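Ticket: Planner and grasp pose disagree on board task, right arm
Project: Zalness bench software
Component: perception / planning bridge
Reported by: Darren Holroyd
Assigned to: Jolán Kiss
Opened: 13/08/2021
Status: Closed, one follow-up open
Severity: Medium

Summary

On the whiteboard task the right arm picks up the red block and is asked to place it inside the drawn target loop. The place succeeds by the planner's own report but the block lands off center, always toward the same side. Sometimes the planner refuses the place and returns NO_VALID_GOAL. The same code passed all its checks in simulation.

Steps to reproduce

Start the bridge with the default board profile.
Run board calibration from the tool menu and accept the result.
Start the place routine with the target set to "loop".
Let it run through pick, transfer and place.
Look at where the block is compared to the center of the loop.

Expected: block center within tolerance of the loop center as fitted by perception.
Got: block offset toward the left edge of the board, or NO_VALID_GOAL before the transfer starts.

Log excerpt from the first report

[bridge] board profile loaded: default
[percept] contour candidates: 2
[percept] contour closed: false
[percept] fitting ellipse to open contour
[percept] fit accepted
[plan] goal pose received, frame board
[plan] transform board to base_right: ok (cached)
[plan] goal reachable
[exec] place complete

Log excerpt from a refused run

[percept] contour candidates: 2
[percept] contour closed: false
[percept] fit rejected, residual over limit
[plan] goal pose empty
[plan] NO_VALID_GOAL

Comment, Jolán Kiss

Two things stand out. The transform is marked cached, and you said you had just recalibrated. Also the contour is open, so the fit is running on partial data. I'd like to treat these as separate problems until we know better.

Can you send the recorded run from the fixed camera as well as the planner dump? I need the joint states and the transform tree from the same run. If they come from different runs I can't line them up.

Comment, Darren Holroyd

Uploaded to the Korko share, in the folder for this ticket. Joint states, transform tree and camera stream, all one run. The offset shows clearly when you play it back next to the planner view.

I redrew the loop between the two logs above. The first one was drawn in one go with a new marker. The second was gone over in a hurry and has a gap. Same settings for both.

Comment, Jolán Kiss

Thanks. From the dump:

The board to base_right transform has the time stamp of the bridge start, not the time stamp of the calibration. The calibration tool writes the new values to disk and publishes them once. The bridge reads from disk at startup and then holds its own copy. It never listens for the new message. So after a recalibration the camera side uses the new board pose and the planner side uses the old one.

Please restart the bridge after calibration and run the place again. Change nothing else. Leave the loop as it is.

Comment, Darren Holroyd

Restarted the bridge after calibration. The steady offset is gone. Placed 8 times with the same loop and the block went where the fit said it should go each time. The fit itself is still poor when there is a gap in the line, and I still get NO_VALID_GOAL now and then.

Comment, Jolán Kiss

Good, that confirms the first half. Workaround for everybody on this bench until the fix is in: restart the bridge after every calibration. I will put it in the tool as a warning.

For the second half I need perception. Adding Beryl.

Comment, Beryl Haslam

I went through the recorded stream frame by frame. There are three separate effects in it.

First, the contour step runs again during the final approach. It was meant to run once before the pick and then be locked. In the recorded run the lock flag is set to false in the board profile. As the gripper comes down it covers part of the line, so the visible contour gets shorter and the fit moves.

Second, the gripper throws a soft shadow on the board. The adaptive threshold handles most of it but the edge of the shadow is sometimes kept as a line segment. When that segment joins the loop, the residual goes over the limit and the fit is rejected.

Third, the other marks on the board. The short strokes are used by a different routine, the one that visits marks in order. The contour filter drops anything under a minimum length, and all of them are under it, so they should not matter here. I checked and they are dropped correctly. I mention it only because they show up in the debug overlay in the same color as real candidates and it is easy to blame them.

The second candidate in Darren's logs is the board's frame edge. It gets thrown out later by the shape test. Harmless but it costs time.

Suggested changes:

Set lock_target_after_fit to true in the default board profile.
Run the fit only when both arms are at the observe pose.
Mask the gripper using the arm model before thresholding, for the cases where we have to look again with the arm in view.
Draw dropped contours in gray in the overlay.

Comment, Sandra Kettle

On the mask: the arm model in the bridge does not include the cable loop at the wrist. The mask will be too tight there. You can pad it, but pad it in image space after projection. If you pad the collision model, the planner will start to refuse poses close to the board, and we had that problem in March.

Also please keep the mask off by default. It adds delay on the older bench computer.

Comment, Beryl Haslam

Agreed on both. Padding in image space, off by default. The parameter is mask_pad_px.

Comment, Darren Holroyd

Tried lock_target_after_fit: true with the bridge freshly restarted. Drew a loop with a small gap on purpose.

[percept] contour candidates: 2
[percept] contour closed: false
[percept] gap within limit, closing
[percept] fit accepted
[percept] target locked
[plan] transform board to base_right: ok
[plan] goal reachable
[exec] place complete

Placement was fine. The target did not move during the approach.

Then I ran it with the left arm parked in its new hold position, tilted down over the corner of the board. The planner took much longer and once timed out:

[plan] collision pair: left_gripper_housing / board_keepout
[plan] start state in collision
[plan] replanning, attempt 2
[plan] TIMEOUT

The left arm was not touching anything. It hangs over the board area with clear space under it. Is this the same ticket or a new one?

Comment, Jolán Kiss

Same profile file, so I'll take it here. The keepout is a box over the whole board with a fixed height. The left arm's hold position was moved lower when the Balogh fixtures were added, and now part of the housing is inside the box. The planner sees that as a collision at the start state, even though the left arm is not part of the plan.

What should happen: keepout applies to the moving arm during transfer only. The parked arm should be checked against the moving arm and not against the keepout.

I have a branch for this. Nigel, can you review? You wrote the original pair list.

Comment, Nigel Dawber

Reviewed. The change is right but the branch turns off the keepout for both arms while a plan is being made. If somebody starts a second plan from the other terminal, neither is checked. Please key it on the arm that owns the plan and add a test where both arms ask for a plan at the same time.

Smaller point – the timeout message should name the collision pair. Darren only found it because he had debug logging on. With normal logging you get TIMEOUT and nothing else.

Comment, Jolán Kiss

Both done. The keepout is now tied to the plan owner. The test with two requests is in and passes. The timeout message includes the last blocking pair.

Also in the branch: the bridge now listens for the calibration message and drops its cached transform when it arrives. If a plan is running at that moment, the new transform is held until the plan ends. I did not want the goal to jump in the middle of a place.

Comment, Sandra Kettle

Is there a check that the bridge and the camera side agree on which calibration they use? Listening for a message is fine until the message is missed.

Comment, Jolán Kiss

There is now. Each calibration gets an ID, and the ID goes out with every goal pose. If the planner's ID is different it refuses the goal with CALIB_MISMATCH and logs both IDs. Tested by blocking the message on purpose. The planner refused the goal as expected, and accepted it after a reload.

Comment, Darren Holroyd

Tested build 825 on the bench. Left arm in the low hold position, target locked, no restart after calibration.

[calib] new calibration accepted
[bridge] calibration message received, cache dropped
[percept] gap within limit, closing
[percept] target locked
[plan] calibration ID match
[plan] goal reachable
[exec] place complete

No timeouts. Redrew the loop in different parts of the board and repeated, including close to the far edge. I also rubbed out a section of the line that was larger than the gap limit, and it refused the fit with a clear message, which I prefer to a bad fit.

The debug overlay with gray for dropped contours is much easier to read.

Comment, Beryl Haslam

One thing left on my side. With the mask turned on, closing the gap can fail where the line runs up to the gripper, as the padded mask eats into the line on both sides. It doesn't affect the default setup, where the target is locked before the approach. It will matter for the Oltlow demo, where the target may be redrawn between moves. I'll open a follow-up and link it.

Resolution

Cause 1: bridge kept an old board transform after calibration. Fixed in build 825.
Cause 2: target fit ran again during approach, with the line partly covered and the shadow edge picked up. Fixed by locking the target in the default profile.
Cause 3: parked arm checked against the board keepout. Fixed in build 825.

Actions for users

Update to build 825 or later.
If you have your own copy of the board profile, add lock_target_after_fit: true. The update does not touch local copies.
The restart after calibration is no longer needed. If you see CALIB_MISMATCH, reload the calibration from the tool menu.
Leave mask_pad_px alone unless you have the mask turned on.

Follow-up: gap closing with the gripper mask turned on. Owner Beryl Haslam.

Closed by Jolán Kiss

Attachments (1)

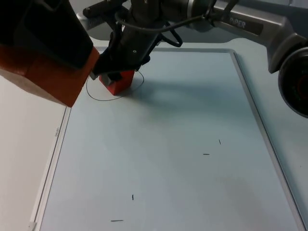 Fixed camera view: right arm with the red block at the drawn loop, left arm over the corner of the board.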